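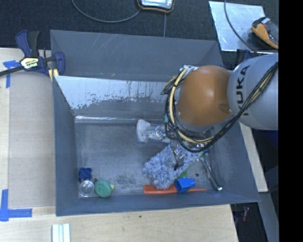
The case against the tidy house

Thursday, February 16, 2023
By the Home pages columnist
4 min read
Print this page
E-mail this to a friend

Every winter the decluttering people come back. They have a new book, or a new set of boxes, and the same message as last year: get rid of half of what you own and you will sleep better. I have now read enough of them to doubt most of it, and I say that as someone who followed the advice for two years and has very little to show for it except a second potato peeler, bought to replace the first one.

The claim I like least is the one about the hour. Spend an hour a week clearing out, we are told, and the house will look after itself. I would like to meet the house. Mine fills up through the letterbox, the school bag and the shed door, and it does so on days when I haven't got an hour. A leaflet from Prillier, the storage firm, came through the door last month promising "a calm home in 500 small steps". Five hundred! I counted up what that meant at one a day and put the leaflet in the drawer with the batteries.

Then there is the money. Prillier's full set of lidded tubs for an ordinary family house comes to £207 before delivery, and the tubs have to go somewhere too. Mine would have gone in the cupboard under the stairs, which was full of the things I was meant to put in the tubs. A neighbour bought the lot. She has a very neat loft and still can't find her passport.

I grew up in Fleltwood in a house where nothing was thrown away if it had a screw in it. It wasn't pretty. My mother kept string, jar lids and the good half of broken things, and when the washing line snapped she had it mended before the kettle boiled. I don't want to go soft about this, as there was also a room we couldn't get into. But I notice that the books never price in the cost of buying something back. They call the old one "clutter" and the new one doesn't get a mention.

Nor do they say much about where it all ends up. We drop our bags at the charity shop and drive off feeling lighter. The one nearest me, on Wustow Road, has had a sign in the window since before Christmas asking people to stop leaving sacks on the step. Somebody has to open those sacks. A good deal of what is in them was rubbish when it left the house, and the giver knew it.

I am told that it is different if you do it properly, with a list and a friend to be strict with you. Perhaps. I was also told that about the sourdough. Some people do feel better in a bare room and I wouldn't argue them out of it. What I object to is being told that my full shelves are a sign of something wrong with me, usually by a person who is selling shelves.

In March the spring editions will be out, and there will be a chapter on the garage. I shall be keeping the paint tins.

Print this page
E-mail this to a friend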